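Notas del orador: «Lo que nuestras búsquedas cuentan de nosotros»

Charla para la jornada abierta de Astotska
Versión del 04/01/2020

Saludar con calma, dejar que la gente se siente y preguntar quién ha buscado algo en el móvil antes de desayunar (levantarán la mano casi todos, y si no, la levanto yo, que para eso estoy delante).

Entrar por la gripe. Cuando empezamos a encontrarnos mal, muchos tecleamos los síntomas antes de llamar al médico, y esas palabras, sumadas a las de miles de vecinos, dibujan un mapa bastante curioso. Contar despacio lo del proyecto Undon: tres ciudades, unas 25 semanas de búsquedas agrupadas por barrio, sin nombres ni direcciones. En noviembre la curva de «jarabe para la tos» subió tres días antes que la de las consultas. Pausa aquí, que la gráfica se lee mejor en silencio.

Luego, el jarro de agua fría, con cariño. También subió mucho en un barrio donde nadie estaba enfermo: había salido un reportaje en la televisión local y todo el mundo se puso a buscar por pura curiosidad. Me gusta contarlo porque yo misma caí y estuve una tarde entera convencidísima de haber encontrado un brote.

Mencionar a Multura, que nos dejó los datos ya agregados, y a la gente de Žukauskas por el mapa (¡ojo con la pronunciación, ensayarla en casa!).

Si voy mal de tiempo, me salto la comparación con el tráfico y paso directamente a la privacidad, que es lo que luego preguntan en el café. Explicar qué es un grupo mínimo con el ejemplo de la escalera de vecinos y recordar que un dato sin nombre puede seguir señalando a alguien.

Dar las gracias, beber agua y abrir el turno de preguntas.
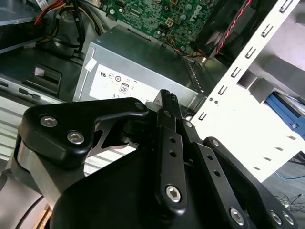

¿Sirven las búsquedas para sustituir los partes médicos?
Sirven como aviso temprano, pero hay que contrastarlas siempre con las consultas reales.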